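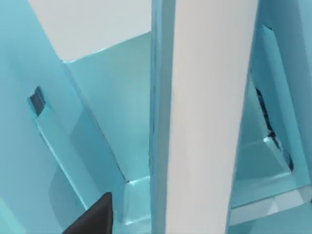 **Brenda Bustos** wrote:
Before anybody talks you into the Velteo kit, ask yourself what you'd be doing with it on a random evening three months from now. I had the trial for the full stretch and used it hard for maybe a week. The simulator is good. The arm model is good. The scene library is where I start to grumble, and for 300 bucks I feel like I'm allowed to.

---

**hexnutt** wrote:
Ha, well, I'm the one who started this, so let me fill in the rest. I bought it! Yesterday! So you're a little late, Brenda (but please keep grumbling, I want to hear it).

For people who don't know it: Velteo is a simulation package for small arms. You get the desktop program, a gripper model, the wrist view and the side view, a teleop mode so you can drive the thing with a gamepad, and a scene library. The listing says 2264 scenes. I have a Jomham arm on my bench at home and the whole reason I wanted this was to practice grasps without knocking over my coffee.

First evening impressions:

- Install was painless. One restart.
- The wrist view is way closer in than I expected. You drop down between those pale teal panels and you've got the tip of one dark finger at the bottom and that tall off-white column taking up the middle, and good luck knowing where you are.
- Gamepad control is smooth. I had it mapped in a few minutes.
- The manual is a PDF that reads like three people wrote it and didn't talk.

I'm still learning, so go easy on me.

---

**pallet_jack_moe** wrote:
Congrats on the purchase! I've been on it since the early version. Do yourself a favor and turn the wrist view down to half size and put the side view next to it. Settings > Views > Layout. The default layout is bad and I've told them so.

Also, 2264 scenes is counting every recolor. Don't get too excited.

---

**hexnutt** wrote:
Oh, the layout thing helped a ton, thank you. I'd been flying blind in there. And yeah, I was starting to wonder about the recolors, I opened a kitchen and then another kitchen and had a strong feeling of having been there before.

---

**Brenda Bustos** wrote:
That's my whole complaint, Moe. If I sell you a box of crayons I don't get to count the red one again for being on a different shelf. And then there's the surfaces. Look at the right-hand panel in the picture up top, with the jagged dark crack zigzagging down it. If I'm training a grasp near something like that, I need to know whether my finger can catch on it. Does the collision shape follow what I see, or is it a flat wall with a crack I can fly through? I wrote to support during my trial and got a very friendly reply that answered some other question.

---

**soldersmoke** wrote:
Gonna disagree with Brenda here, at least partly. I do this stuff on weekends with my kid and we don't care one bit if the far side of a shelf is perfect. We care that the gripper closes on the block and the block comes along. It does that better in Velteo than in Jugah, which I paid for last year and which launched my block into orbit about every third try.

Jugah looks prettier though. Much prettier. Nice shadows. Block in orbit, beautifully lit.

---

**Brenda Bustos** wrote:
Fair on Jugah, I had the same flying objects. But "better than Jugah" is a low fence to hop over, come on. And you're comparing it to something that costs a third as much.

---

**soldersmoke** wrote:
It was on sale when I got it so even less than that, lol. Okay. Point taken on price. I still say the contact handling is worth real money. My kid stacked cups in there for an hour and then did it on the real arm the same afternoon. I was standing right there with my mouth open.

---

**wavidwood_fan** wrote:
Has anybody tried the Wavidwood scene pack on top of Velteo? It's a separate download, plain rooms and simple furniture, and it loads right in through the import menu. Far fewer scenes but I haven't hit a duplicate yet. I run it for drawer pulls. The Velteo drawers always felt sticky to me, like there's gum in the rails.

You do have to fix the scale by hand the first time. Mine came in giant. I had a chair the size of a garage.

---

**hexnutt** wrote:
A chair the size of a garage, I would like that very much. What did you set the scale to? And does the wrist view still work or do you have to put it back in yourself?

---

**wavidwood_fan** wrote:
Wrist view carries over, no problem. For scale, pick something you know (I used the gripper width), measure it in the import window and type in the real number. There's a little ruler button at the bottom left that I missed for days. Save it as a preset or you'll be doing it again every time, ask me how I know.

---

**pallet_jack_moe** wrote:
On Brenda's collision question: there's an overlay for that. Press C in the viewer and it draws the shapes the physics uses. In the scenes I've checked, most of the furniture is built from simple chunks, so the visible surface and the one you bump into can be off by a bit. Big flat stuff is fine. Narrow slots and recessed corners are where I'd be careful. If you want to reach down into a tight spot, look at the overlay first and then decide if you trust it.

I wouldn't train anything serious in a scene I hadn't checked that way. Brenda's right about that part.

---

**Brenda Bustos** wrote:
There's an overlay?? On C?? That is not in the PDF, I read that PDF twice. Okay, now I'm mad at the manual instead of the scenes. Well, also the scenes.

---

**hexnutt** wrote:
Just pressed C and the entire room turned into green boxes, this is the best button in the program!! Why is this not on the front page of everything.

So where I'm at: I've got 2 weeks left to return it, and I'm leaning toward keeping it. The driving feels right to me. I'm going to load the Wavidwood pack, do drawer pulls and cups, and run the same moves on the Jomham and see how far off they land. If my drawers stick I'm coming back here to complain with Brenda.

Does the overlay stay on while you record, or do I need to switch it off first?

---

**pallet_jack_moe** wrote:
Switch it off. It records right into the video otherwise, and I have a whole folder of green boxes to show for it.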